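16 May 2025
By Sadia Naqvi

Muvlow comes back for a second season

The second season of Muvlow is out now, and we watched all of it over a weekend with two kids on the couch. If you missed the first one, it is an animated series about a family of marsh creatures who run a ferry across a lake called Bulard. Season one ended in December with the ferry sunk and the grandmother missing. It took a while to get an answer on that.

The new episodes pick up the next morning. The family has to borrow a boat from the Brirnent, the neighbors across the water they have never gotten along with. Most of the season is about that loan and what they owe for it. There are fewer songs than last time, and my daughter noticed right away. I thought the ones they kept were better.

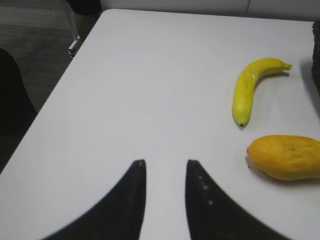 Ashwin Kamath takes over as the voice of the grandfather. He plays him slower and a bit sadder than before – it took me two episodes to get used to it. By the storm episode I had stopped comparing. The grandfather gets a long flashback set in 1953, drawn in a flatter style with only a few colors, and it was my favorite part of the season. My son, who is six, asked if we could skip it.

Parents may want to know that the storm is loud and goes on for a good part of the episode. There is also a scene where the youngest, Sundaram, is left alone on the dock at night. It is handled gently and he is found before the credits, but my son moved closer to me for that one.

Not everything works. The subplot about the ferry tickets goes nowhere, and the last episode runs 67 minutes, which is long for the age group. We split it over two nights. I would still put it ahead of the first season, and my daughter has already started it again from the beginning.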